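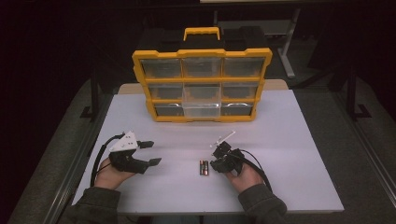

Workshop Tips: Small-Parts Drawers and the Software That Sorts Into Them

These notes are issued to members of the Lirurberg shared workshop who prepare sorting tasks for the bench software. They supplement the general bench rules and were revised in March by Kwesi Nartey.

Naming the drawers

Name each drawer by its row and column: top-left, middle-center, bottom-right. Use the same names in the task file, on the paper checklist and in any spoken note. Do not name a drawer after its contents. Contents change, and a task file that refers to "the screw drawer" will fail the first time someone moves the screws.

Drawer positions in the planner are measured from the base of the organizer. If the organizer is moved, run the locate routine again before starting any task.

Clear plastic

Transparent drawer fronts are difficult for a depth camera. The planner may read the back of the case as the front of the drawer and reach too far. Members should:

Set the drawer front by hand in Clisico, under Fixed Surfaces, and lock it.
Turn off any lamp that shines straight onto the plastic.
Wipe the fronts with a damp cotton cloth. Paper towel leaves fine scratches, and these show up as false edges.

A strip of matte tape along the lip of each drawer helps a good deal. Leave the tape off the sides or the drawer will bind.

Batteries and other small cylinders

AA batteries roll. Lay them on a flat surface, parallel, with enough space between them for a finger to close on either side. Where two are touching, the perception step often reports a single wide object, and the grasp is planned for its middle.

Record which way the positive ends face if the task depends on it. Keep used cells out of the sorting area and tape the ends of any 9-volt battery before storage.

Planning the order of steps

Open the drawer fully before the item is picked up. A plan that lifts first and opens second ties up one hand, and on a light organizer the pull can shift the whole case. Assign one hand to steady the case and the other to the drawer. In Staletex this is the Brace option - it is off by default.

Set the pull speed to 2 on the slider for plastic drawers and 3 for metal. Speeds of 5 and over are reserved for empty test runs.

Before saving a task

Close every drawer, run the checker and read its warnings in full. Save under a new name and keep the previous version for six weeks. Questions about the checker go to Theophilus Agbenyega. Label stock and matte tape are in the Rashidi cabinet, second shelf.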